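Search this blog... Go

Home | About | Sheds | Archive

The old Dell came out of the cupboard on Monday. I had promised Hüsnü Kozan I would get rid of it before February, and he has a long memory for promises made by other people.

So, side off, desk lamp on, and a good nose about among the wires. 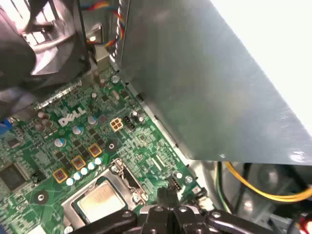
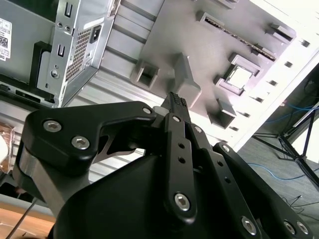

Filed under: Things I Should Have Binned

I do like the inside of a computer. The board is a proper green, the power supply has its honeycomb grille, and the whole business looks far cleverer than anything I ever did with it, mainly letters to Gremwood Parish Council about bins.

The shop in Grusov wants 118 for a new one. I am thinking it over, slowly.

2 comments

Aydoğan: You said this last year about the printer.

pegbag: Are you keeping the screws? I'd keep the screws.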